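September 2019

Rain! Finally, properly, all night long rain, and I lay there with the window up listening to it run off the machine shed roof like a kid waiting for Christmas. By breakfast the gauge on the corner post had more in it than we've had since we put the cover crop seed in the drill, and I stood out there in my socks and boots and old robe grinning at a plastic tube.

The rye is up on the Sulley quarter. I drove over as soon as the lane would hold the truck, and there it was, that thin green fuzz you can only see if you get down low and look along the rows instead of straight at them. I got down low. My knees are still muddy. It is my first try at cover crops on more than 4 acres and I have been pretending to everybody at the elevator that I wasn't worried about it, and I was worried sick. The west end came up a bit patchy where the old fence line used to be, but the rest looks even, and the radishes are coming along between the rye with those little heart-shaped leaves. I love them already. I know they are only radishes.

I should put down what I did so I have it next year. Drilled it behind the oats, shallow, with the seed mix Ross Cruickshank talked me into (rye, radish, a little crimson clover that he says I'll either thank him for or never mention again). The drill plugged twice on the second round from a wad of wet straw and after that it ran like a dream. I set it a notch lighter than the chart said, and looking at the stand today I think the chart was right. Next year go with the chart. Write it on the drill lid, in paint pen, so I can't talk myself out of it.

The cows don't know what's coming to them. If this keeps growing the way it looked today, I'll have green feed standing in November, with the pasture resting, and the hay still in the barn where I can go and admire it. That's the whole idea, and I've drawn it out on the back of the calendar so many times that the pencil has gone through. I figure on moving them across in strips with one hot wire ahead and one behind. I've got the posts. I do not have enough reels, and the one I do have is the one that bites your fingers when the crank slips.

Moved the dry cows off the creek side this afternoon so that ground can firm up. They went through the gate like ladies, every one, even the brindle. Checked the tank while I was down there and the float is sticking again. I whacked it with a wrench and it let go. That is not a repair and I know it.

Weighed the last of the oats on the ticket too, while I had the box open: 767 bushels off the small field. For that field, in this year, with the dry spell we had right when it was filling, I will take it and be glad! I'm keeping 4 sacks back for seed and the chickens can argue over the sweepings.

Had to run to Oprea for twine and a new float valve (see above) and got talking at the parts counter for most of an hour about fertilizer. The price they're asking for spring is enough to make you sit down. All the more reason to see what the clover will do for free. There was a fellow there who has been at this for years over toward Tillus, and he says he's cut way back on what he buys and his ground smells different now. He kept coming back to the smell. I came home and went straight out and stuck the spade in by the lane to have a sniff. It smelled like dirt, but good dirt, and there were worms in it, big fat ones, right near the top after the rain.

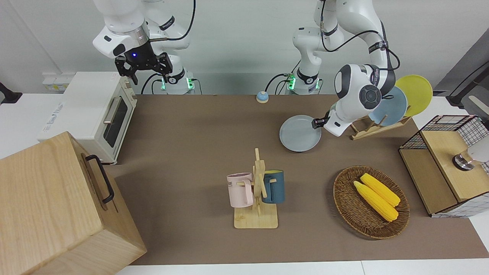
Supper was late and then I sat down with the Dorivent soil book, the one I've been rationing a chapter at a time, and I got all the way through the part on roots. I had no idea how deep rye goes. You see a few inches of leaf on top and there's a whole second field underneath it, holding everything together and letting the water in. The next chapter is on taking clean soil cores, and I was reading it with the probe across my lap like a fishing pole. Laying cores out in order is a job for more hands than I was given. I've been doing it on the tailgate with a bread pan and my elbow. Tomorrow I'll try it on the shop bench, with masking tape down the edge so I remember which end was up, and I want a set from the Sulley quarter and a set from the ground by the house to put side by side.

I'm also going to try the jar test, where you drop a clod in water and watch how fast it falls to pieces. I've got canning jars with no lids that have been waiting for a purpose. The clod from under the old pasture ought to hang together and the one from the bean ground ought to turn to soup, if the book is right, and I'm half tempted to go do it tonight in my slippers.

Things to get done before the next rain, which they're saying could be soon. Fix the float for real. Move the mineral feeder up out of the low spot before it floats away. Ask Ross whether his spare reels are really spare. Find the other fence tester, or admit it's under the seat of the old truck. Grease the drill and put it away clean for once in my life.

One more thing and then bed. When I came back past the Sulley quarter near dark the sun had got in under the clouds and the whole field had a green shine on it, all those little blades with water standing on them, and I stopped the truck right in the road and just looked. A car came up behind me and waited, bless them, and then gave a very small honk. I waved and pulled over. I'm going back in the morning with coffee.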